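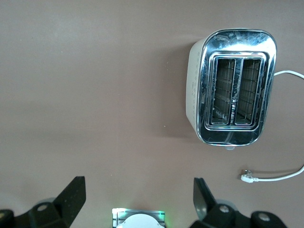 Items left in a furnished apartment at the end of a lease

Clilludmont Help Pages > Housing > Moving out

Posted by Zhuravel

I am preparing to leave a furnished one-bedroom apartment in the Emwood building at the end of May. The lease states that the kitchen must be returned "as listed," and the list attached to it covers a toaster, dishes, pans and flatware. Over the course of the lease I replaced several of these items with my own and would prefer to leave mine behind instead of packing them. The deposit is $700. I would like to know whether the landlord is obliged to accept replacements, and whether a deduction may be made for items that differ from the list but serve the same purpose. I have kept receipts for most of them.

Posted by Emwood Tenant Desk

The list attached to a furnished lease forms part of the agreement. A replacement of similar type and condition is normally accepted at inspection, provided that the tenant reports it in writing beforehand. The written report should name the original item, the replacement and the month of purchase. Receipts should be attached where available. A tenant who does not report a replacement may still have it accepted, but the decision then rests with the person carrying out the inspection.

Deductions are limited to the present value of the missing item. Ordinary wear is not charged. Scratches on dishes, faded cloths and worn pan handles fall under ordinary wear unless the lease says otherwise.

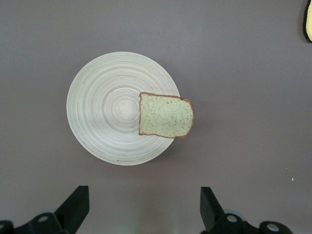 May the written report be sent by email?

Email is accepted when the lease gives an email address for notices. In all other cases the report should be delivered on paper, and the tenant should keep a signed copy.

The inspection itself should be requested at least 8 days before the keys are returned. Morning appointments begin at 9:00 a.m. The tenant is entitled to be present and to receive a copy of the completed list on the same day. Where the two parties disagree about an item, the disagreement should be written on the list before either party signs.

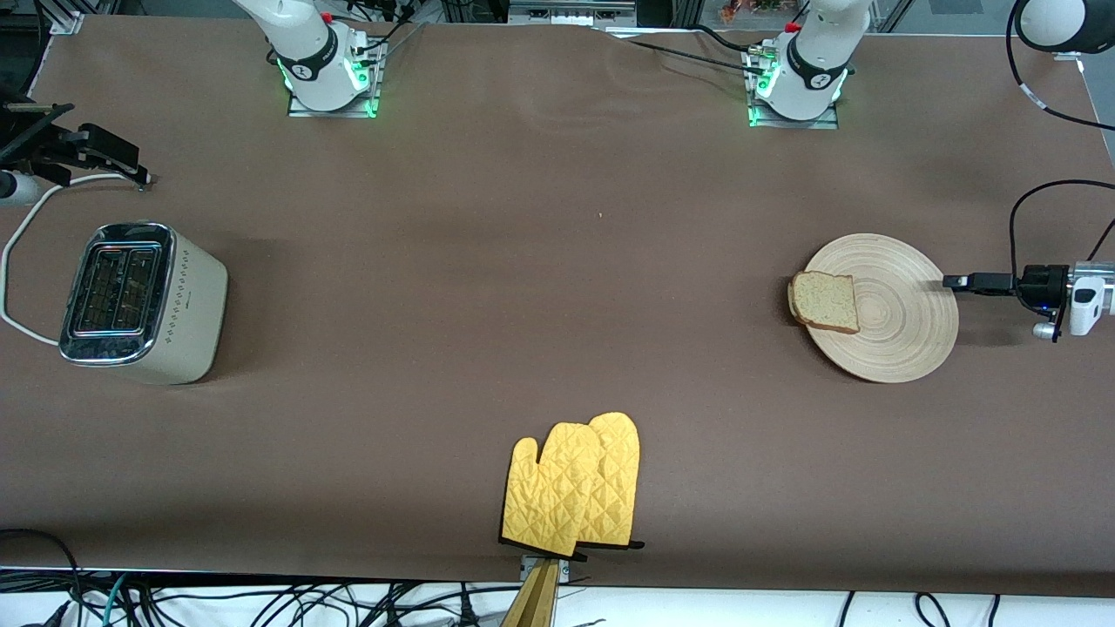

Once the list has been signed, further deductions for kitchen items may be made only for faults that could not reasonably have been found during the visit. Any such claim must be put in writing and must state the amount.

Posted by Vesta

Same building, left last year. They took my replacement kettle without comment but charged me for 2 missing forks. Check the drawers. My deposit was $500 and the rest of it was returned in full.

Related topics
Deposit not returned after the deadline
Who pays for carpet cleaning?
Returning keys outside office hours
Subletting a furnished room
Forwarding mail after moving out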